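Sorting a Mixed Table into Bins: A Slow and Friendly Method

Posted by Roya Babaei, Sep 11, 2020

My aunt used to clear a table by sweeping everything into one drawer and leaning on it until it closed, and I did the same well into my thirties. What finally cured me was moving into the Herov apartment, which has one good table and hardly any drawers at all. Everything lands on that table: the bowls from breakfast, the cloths I dust with, paper cups left over from somebody's birthday, the mail if I'm not careful. So I worked out a way of sorting it into open bins, and I've been teaching it to friends (whether they asked or not!) ever since August.

You don't need much. A couple of open plastic bins, one of them see-through and one in a color, a clear table, and maybe 24 minutes if you haven't done it before. You'll get faster, I promise.

Step 1. Choose your bins before you touch anything else

I know it's tempting to go shopping. Please look in your closets first. You very likely own two or three bins that are holding one lonely extension cord apiece. What you want is something open on top, low enough that you can see the floor of it from where you stand, and with a rim you can get your fingers around. I like a frosted one for dishes and hard things and a colored one for anything made of cloth. After a week or so your hand goes to the right one without your having to think.

Turn each bin upside down over the sink and give it a tap. Wash it with dish soap and a soft sponge, and go gently on a clear bottom, which picks up fine scratches from almost anything. If there's a label stuck on the floor of the bin and it isn't bothering you, leave it be. If it is bothering you, a little cooking oil rubbed in and left while you drink your coffee will loosen most of them.

Step 2. Set the big bin down first, then the small things around it

Put the largest bin at the back of the table and keep the small things in front of it, where you can pick them up without reaching over a wall of plastic. A bowl goes nicely near one of the front corners. Leave a bit of bare table between things so your fingers have somewhere to go.
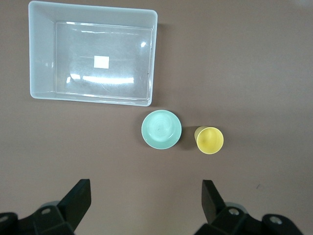

Domingo Rivadeneira wrote in to say that he does it the other way around, with the bin closest to his belly and the dishes behind, because his kitchen counter is so shallow that a bin at the back tips into the tiles. That's perfectly sensible, and if your counter is like his, please do it his way. He also puts a damp dishcloth under the bin to keep it from sliding, an idea I've happily stolen.

Step 3. Soft things go first

Cloths, napkins, pot holders, the stray sock. Pick up everything made of fabric before you move a single dish. Cloth takes up far more room on a table than it deserves, and once it's gone the rest of the job looks half as big. It also hides things, and I once dropped a perfectly nice egg cup on the floor by whisking away the towel it was sitting on.

Don't fold yet! I used to fold as I went and I'd still be standing there at suppertime. Drop each piece into the colored bin just as it comes, crumpled or not, and fold the whole lot at the end, sitting down, with the radio on.

Step 4. Cups, then bowls

Paper cups are light and tip over if you so much as breathe on them, so take the cup before you go for the bowl standing next to it. Hold it low down, near the base. Cups that are still clean can be nested and kept, and the used ones go straight in the trash.

Then the bowls. Take a bowl by the rim, thumb outside and fingers in, and lower it until you feel it touch the floor of the bin before you let go. If you have several, the widest goes on the bottom, and a napkin between each pair will save the glaze. Farzad Arabzadeh gave me that tip after he chipped one from a set his mother had brought over from Plilton, and I can still hear how sad he was about it.

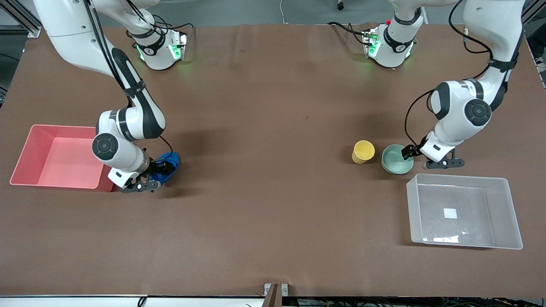

Blue cloth at the salmon-pink bin, with the yellow cup and the green bowl still to go.

Step 5. Fold, carry, and put away

Sit down with the cloth bin in your lap or next to you. Fold in halves and then in halves again, and stand the pieces on edge so you can see all of them. Carry the dish bin by both short ends and don't fill it past the point where you can lift it easily. Two trips are fine. I make two trips nearly every time.

Wipe the table last of all. If yours is covered in paper, change the paper when it gets spotty, and smooth the new sheet from the middle outward.

A few questions I get

Do the bins need lids? Mine don't have them. A lid turns into a shelf, and then you have a pile on top of the lid.

What about a child helping? Wonderful, give them the cloth bin. Andor Bozsik's little girl does all their napkins now and is very strict about it.

Where do the bins live when they're empty? One inside the other, under the table, if the sizes allow it.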